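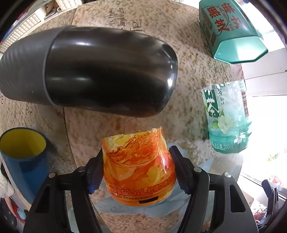 Jabari Lema wrote to us that the walk list in section 3 never says what to do when the singer stays on the runway during a segment, and that at Heststead the first model had to wait at the top of the stairs until the chorus was over. The steps below have been rewritten to cover this.

4. Setting Up Segments with Live Music

Use this section if your show has at least one live performer. If all of your music is playback, skip to section 5.

Before you start, you need:
The final lineup, with each performer matched to a segment
The walk list from section 3, saved and locked
The runway plan, with the performer's mark shown on it
A Breltar controller at the show caller's desk and a second one backstage

4.1 Adding a performer

1. Open the show file and select Lineup.
2. Select Add Performer. Enter the name exactly as it should appear on the call sheet. The name is copied to the dressing room list and the press sheet, and changes made there do not come back to the lineup.
3. Choose Live, Live to Track or Playback. Choose Live to Track if any part of the song comes from a recording, even backing vocals.
4. Enter the song length. Use the length of the runway version, including any added intro.
5. Select the segment and press Save.

Note: A performer can be assigned to 2 segments. If you need a third, make a second entry and add a letter after the name.

Note: Keep a performer marked Hold until the name has been announced. Performers on Hold print as "Guest" on every sheet except the show caller's.

4.2 Placing the performer on the runway

1. Select Runway Plan, then Marks.
2. Drag the performer's mark to the correct position. For most shows this is upstage center or at the side of the T.
3. If the performer moves during the song, select Add Path and draw the route. Keep the path on one side of the center line.
4. Set the passing side. Models will be shown on the walk list with an L or an R for the side they pass on.
5. Print the walk list again and replace every copy backstage.

Caution: Wings, trains and large back pieces need more room than the plan shows. Measure each piece at the fitting and enter the full width under Look Details. If Breltar shows the passing side in red, move the performer's mark or change the order of looks. Do not clear the warning by entering a smaller width.

4.3 Setting the first walk cue

The first model can be released by time or by hand. Release by time works only with Live to Track or Playback. For a fully live song, release by hand.

To release by time:

1. Select the segment and open Cues.
2. Set First Walk to the number of seconds after the track starts. The default is 30.
3. Set the gap between models.
4. Press Test. The backstage controller light should turn amber, then green.

To release by hand:

1. Select the segment and open Cues.
2. Set First Walk to Manual.
3. Agree on a musical cue with the band leader and type it in the Call box, for example "second line of verse one."
4. Make sure the backstage dresser at the stairs can see the controller light.

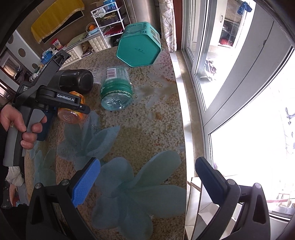
Once the first model is out, the rest of the segment follows the set gap in both modes. The show caller can hold the line at any time by pressing Hold, and release it by pressing Go. A hold does not stop the music. If the hold is long, the last looks in the segment may run past the end of the song, so ask the band leader ahead of time for a section that can be repeated.

4.4 Performer stays on the runway

Follow these steps when the singer does not leave between songs, or walks with the models.

1. In Lineup, check the Stays On box for the first segment.
2. Leave Exit blank. If an exit is entered, the next segment will not start until it is confirmed.
3. In the second segment, set Entry to Already On.
4. Set First Walk for the second segment to Manual, whatever kind of music is used.

Caution: If step 3 is missed, the stairs light stays red and the first model will be held. Press Go twice on the desk controller to override.

4.5 Rehearsal check

Run every live segment at least 2 times, once with flat shoes and once in full looks. Emmanuel Tanui, who called the Savville show, had 47 looks with three live acts and ran the changeovers alone before bringing in any models. We suggest doing the same if your changeovers are short.

After the last rehearsal, select Lock Cues and save a copy to the backstage controller. Changes made after this point must be entered on both controllers by hand.

If the two controllers show different cue numbers, see Krūmiņa Hall notes in the appendix for the long cable setting.

Section revised 04/10/2020. Discard earlier printed copies.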